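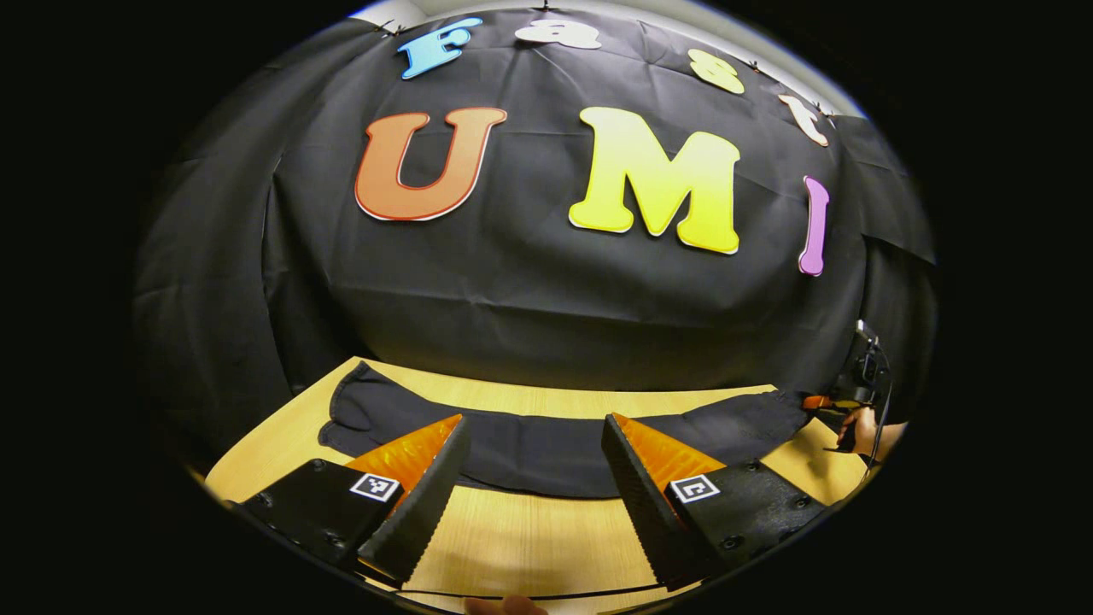

Corinne Haddow

6 min read
Print | E-mail

The weighbridge at Bullell was reading light by 40 kilograms at the eastern end, and the co-op wanted it fixed before the trucks started at six. I got there at four in the afternoon with the test truck and the block weights and found the gate chained. The key was where the work order said it would be, under the second drum.

A weighbridge is a steel deck on load cells. This one had eight, in four pairs, and a Manole indicator in the hut that added them together and showed a number. If a cell drifts, the number is wrong in one place and right in the others, so a truck that stops well forward is worth less than a truck that stops well back. Farmers notice this sooner than inspectors do. At Bullell they had been stopping well back for two seasons.

I zeroed the indicator and ran the first load across, section by section. West end, correct. Second section, correct. Third, correct. East, light. I wrote it down, turned the truck and ran it the other way, because the procedure says to, and got the same figures in the opposite order.

The pit was dry. It had grain dust in it to the depth of my boot, and mouse droppings, and a school ruler. I cleared the north-east cell and found nothing the matter with it. The south-east cell had a steel shim under it that was not on the drawing.

Shims are ordinary. Ground settles, a corner goes low, somebody lifts it. They are supposed to be recorded on the card in the hut. I went up and looked at the card. It went back thirty-one years and every adjustment was on it, in four different hands, and there was no shim.

The last of the four hands was my father's. He had the Kullatis district before me, with a gap in between when a firm from the city held it and did most of the work by phone. He wrote his sevens with a bar. He had been to Bullell every February until he retired, and each line ended the same way: date, weights used, found correct, left correct.

I went back down and took the shim out. It had been cut from plate with a hacksaw and the edges had been filed, which a contractor would not have bothered with. One corner was notched. My father notched everything he made so that it could only go in one way. There was a tobacco tin of such pieces in the shed at home and I had never asked what half of them were for.

With the shim out I ran the load again. East end, light by 735.

I did not believe it, so I ran it again. Then I sat in the truck and ate the sandwich.

There were two explanations. The first was that the footing had sunk after the shim went in, and that he had put it there honestly and forgotten the card. He did not forget cards. The second was that the footing had been bad all along, that the co-op had no money for concrete in those years, and that he had packed the cell to bring it right and left it off the card because a recorded shim of that thickness means a condemned bridge. The nearest other bridge was at Remow. That is 12 hours' worth of driving for a farmer with six loads to shift, and in a wet harvest it is the crop.

So he had written found correct, left correct. It was correct when he left it. It would have been correct every year, as long as he came back each February and looked.

The light was going by then. I put the work lamp on its stand and measured the footing with a level and a straight edge. It had dropped at the outer side and the crack ran under the pedestal. A new shim would carry it for a season, possibly two. I had plate in the truck, and I had a hacksaw.

I rang the co-op. The woman who answered asked whether it would be ready for six. I said the cell was sound and the footing was not. She asked what that meant in terms of six.

I told her I would ring back.

The form has a box for condition on arrival and a box for condition on departure, and between them a box headed Remarks, which is four lines deep. I have filled in more than 2,000 of these forms and generally put a dash in it. I cut the shim first, since it was the part I was sure of. It took most of an hour. I filed the edges. I fitted it, torqued the cell down and ran the load across in both directions, and the east end came up true to the division.

Then I went to the hut and filled in the card. Date, weights used. Found light, east end. Shim removed and replaced, thickness given, original fitted by previous inspector, year not known. Footing cracked. Left correct – valid thirty days. I photographed the card and sent it to the office and to the co-op, and rang her back and said six would be fine and that she would need to price some concrete.

"Has it always been like that?" she said.

I said there was nothing on the card.

I had the old shim in my shirt pocket. There is a rule about removed parts, which is that they are tagged and left on site with the owner. I wrote out the tag and tied it through the screw hole. It hung on the nail next to the card for as long as it took me to load the block weights, and then I went back in and turned the tag round so that the writing faced out, and locked the hut.

The key went under the second drum. At the Kullatis turnoff the first of the trucks was already parked up for the night with its tarp on, and the driver lifted one finger from the wheel, and I lifted one back.

Get a new story in your inbox every second week. Enter your e-mail address to subscribe. You can unsubscribe at any time.

This site uses cookies to remember your reading preferences. Accept | Manage settings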